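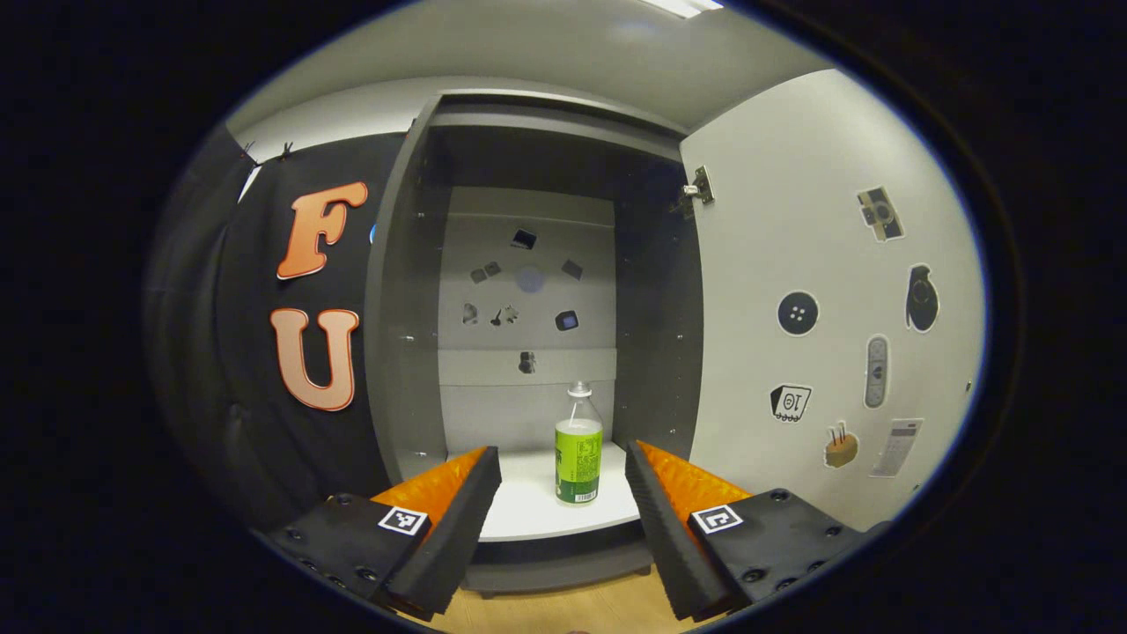 Figure 1. Bottled drink with a green wrap-around label, on a white shelf.

Reading the Label: How Students at Flesbridge Understand Drink Packaging
Project report, Consumer Studies module

1. Introduction

Packaged drinks carry a large amount of information in a small space. A buyer may find the name of the product, a list of ingredients, a nutrition table, storage advice, a recycling mark and a barcode on a label that is only a few inches tall. This project examined how much of that information is read and understood by students who buy drinks on the Flesbridge campus.

The subject was chosen after a class discussion in which members of the group disagreed on the meaning of the words "per serving." Several had taken the figure to refer to the whole bottle. The group wished to find out how common this reading was, and whether the layout of the label had any effect on it.

2. Method

A written survey was handed out in May at the two campus stores, Futar and Grisis. A total of 100 forms were given out and 47 were returned complete. Forms with missing pages were left out of the results. The survey had 6 questions and could be filled in while standing in line.

Each person was shown two printed sample labels prepared by the group. Label A placed the nutrition table beside the ingredients in small type. Label B gave the same facts in larger type, with the number of servings printed directly above the table. Half of the forms presented Label A first and the other half presented Label B first. The labels used a made-up drink name so that opinions of a known product would not affect the answers.

The group also spoke with the staff of Ranjbar, the print shop that produces menus and signs for the campus, in order to learn how type size and color are selected for small surfaces.

3. Results

Most of those who took part reported that they look at the front of a bottle and do not turn it around before paying. The price and the flavor were named most often as the reasons for a choice. The ingredients list was read mainly by students with a food allergy, who described it as the first thing they check.

The question on serving size produced the clearest difference. With Label A, a majority gave the sugar content of one serving as the content of the full bottle. With Label B, most gave the correct amount. The order in which the labels were shown did not seem to matter.

Color was discussed in the open comments. Green was linked by many to the words "natural," "light" and "tea" – in some cases even where the printed ingredients did not support this. Only 5 of the completed forms mentioned the recycling mark at all.

4. Discussion

The results suggest that small changes in layout can make a label easier to use. The staff at Ranjbar noted that dark type on a bright background can be hard to read when the surface is curved, and that a plain white panel is often kept for the barcode so that it scans without trouble. The nutrition table is seldom given the same treatment.

The survey had several limits. Less than half of the forms came back, and those who returned them may have had a stronger interest in food than other students. The sample labels were printed on flat paper, while a real label must be turned by hand to be read in full. No forms were collected on Sunday, when Grisis is closed and the mix of customers at Futar is different.

5. Recommendations

The group recommends that both stores post a short guide to serving sizes near the drinks section. A draft of this guide has been sent to the store managers. It is further recommended that a later class repeat the survey with labels fixed to full-size bottles, and that a question on deposit and recycling marks be added. The survey form and both sample labels are attached as Appendix A and Appendix B.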